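Paid testers wanted: try the Flurkico hand-held gripper kit at your own desk
Reading time: 2 min

Madon – October 9, 2022

Hi there! I run the tester program at Madon, and I'm looking for 19 people who'd like to spend a few evenings tidying their own desk with our gripper kit and then telling me exactly what bugged them about it. If you've ever written a three-paragraph review of a can opener, please keep reading.

The kit is called Flurkico. You hold the grippers, you pick things up with them, you put them down somewhere else. The job we care about most right now is cups. Paper cups are light, they roll, they squash if you squeeze too hard, and everybody owns some.
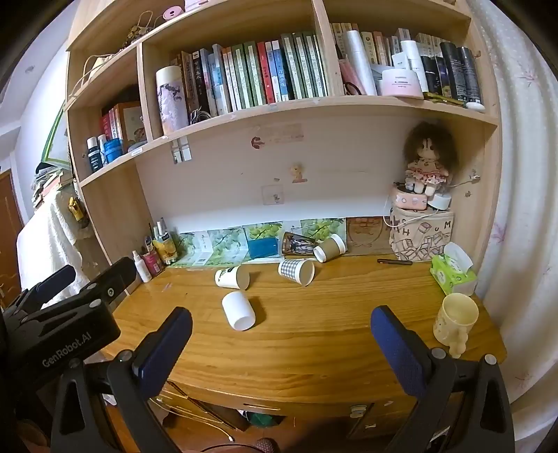 Four paper cups on their sides, with the gripper open over the desk.

Your desk can look however it looks. Books, mugs, pens, chargers, a doll on a box – leave all of it where it lives. I'd much rather get notes from a real bedroom desk than from a table you cleared off for me.

What you'd be doing

You'd do 4 sessions, spread over 2 weeks if you can manage it. In each one you tip a few cups over, stand them back up with the gripper, stack them, and move them around your stuff. Go slow the first time! Most people grab the rim too hard at the start (I sure did). Afterward you fill in a form, and I'd love it if you used the big box at the bottom for complaints. Tell me if your wrist got tired, or if you wanted to throw the thing out the window by cup number three.

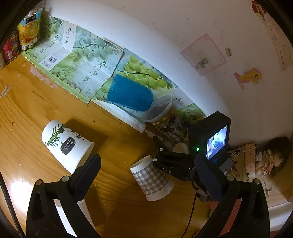 Panda cup and gingham cup, neither of them upright.

Printed cups are welcome, by the way, and so are plain ones. Mix them up if you have both.

Who I'm looking for

You're 18 or older, you have a desk or table with a wall behind it, and you can lift a small tool with one hand for twenty minutes or so. Left-handers, please apply, I never get enough of you. No tech background needed. If you did the Anum trial in May, you can sign up again, but say so in your note.

What you get

Almost 1000 dollars if you finish every session and every form, paid when the kit comes back to us. Shipping is on Madon both ways. You don't get to keep the kit, sorry – I've asked.

To apply, send me a short note through the form on our jobs page with a picture of your desk and a line or two about which hand you use. I read them all myself and I'll write back either way.

Related openings
Rashti: weekend packing help
Anum: phone interviews, second round
Madon: part-time forms checker

We use cookies to remember your settings. Accept / Manage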